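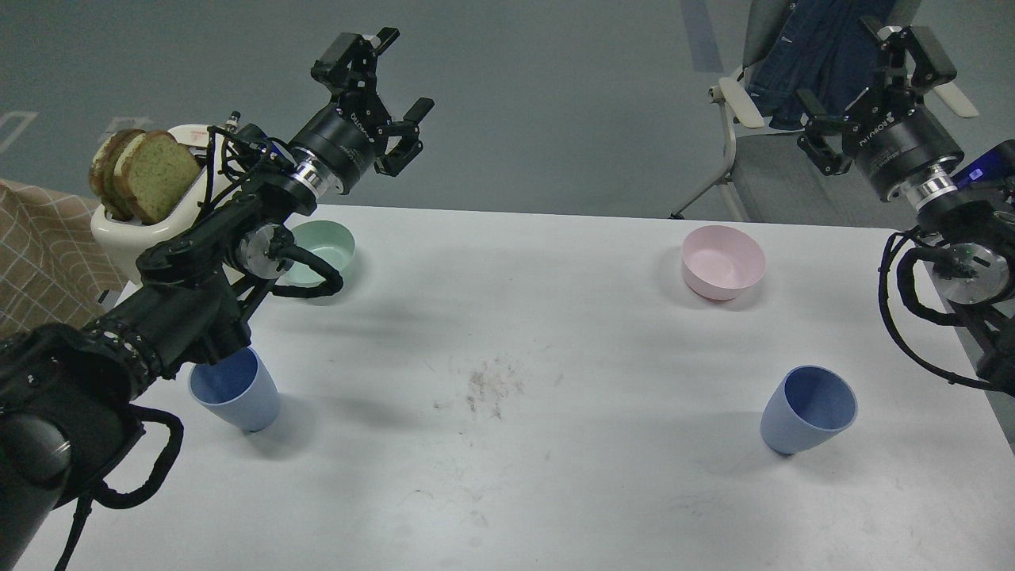
Toast and pastel bowls on a white table

trudis_fan: Okay, I am so happy with this breakfast setup! White table, white toaster, and the bowls are mint green and pink. I keep the toaster at the back so there's room to pour. Cups stay up front, light blue ones, slightly flared. 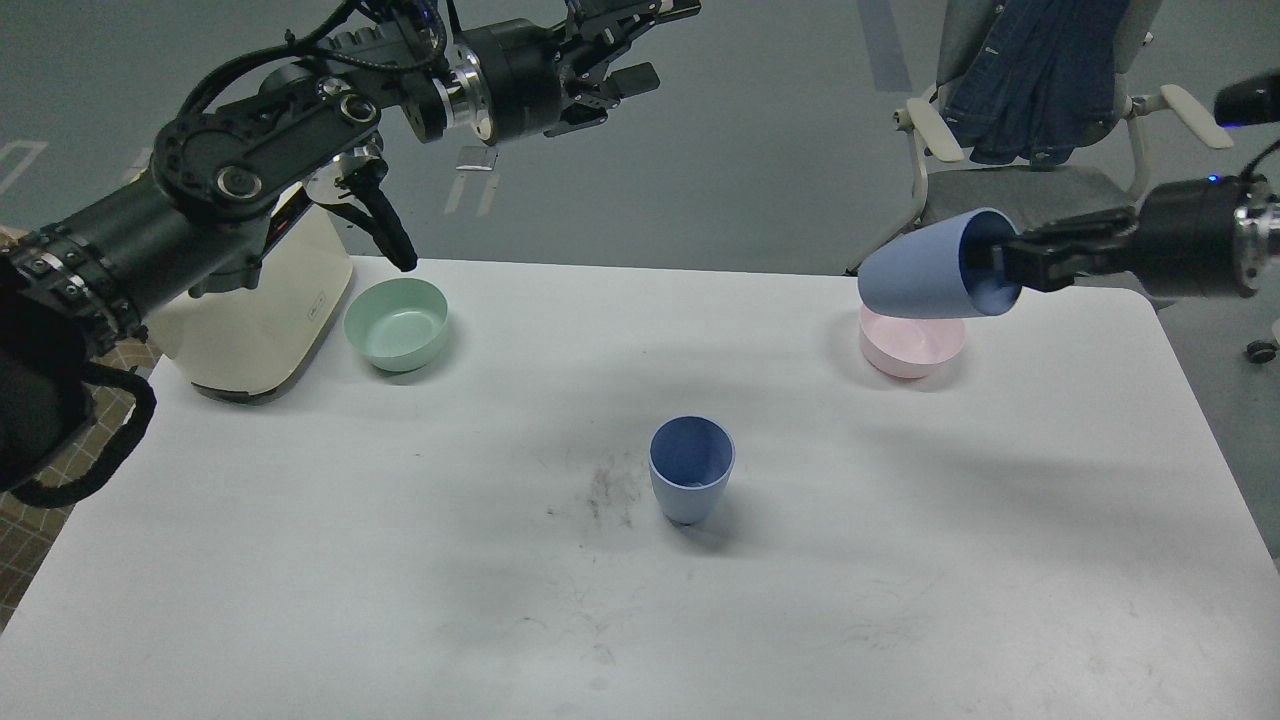
Gwawr Gronow: I'd skip the pink. Two mint bowls and the blue cups would look calmer.

trudis_fan: Noooo, the pink is the best part! Everybody gets their own color and there's no arguing over cereal.
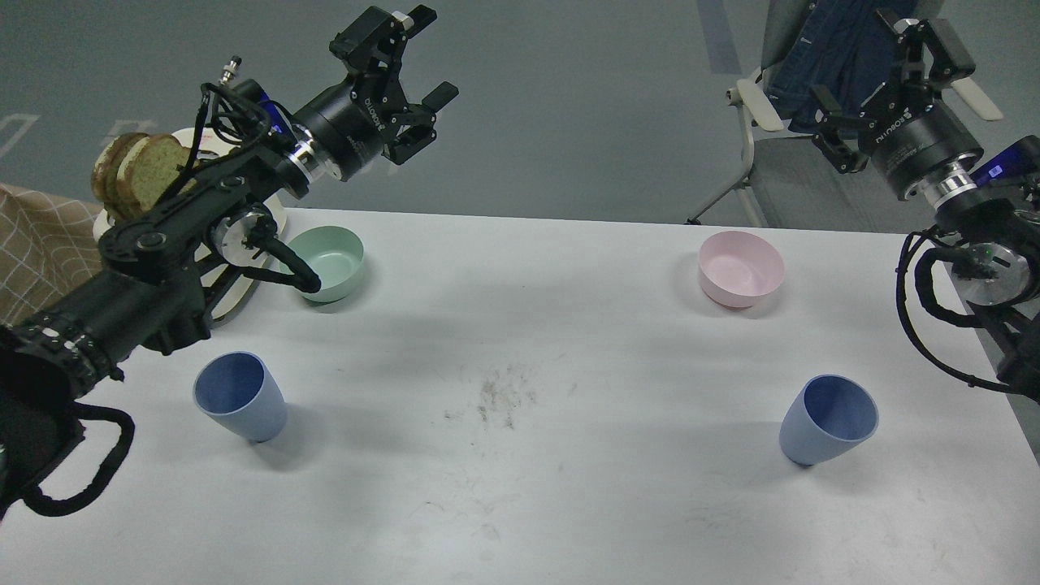

I do want a second pink one, though, for when my sister stays in August.

yap30: Team pink. White tables show every smudge, mine sure does.

Related threads
Bread stuck in the slots again
Brindgate bowls, any good?
Show your cups (156 replies)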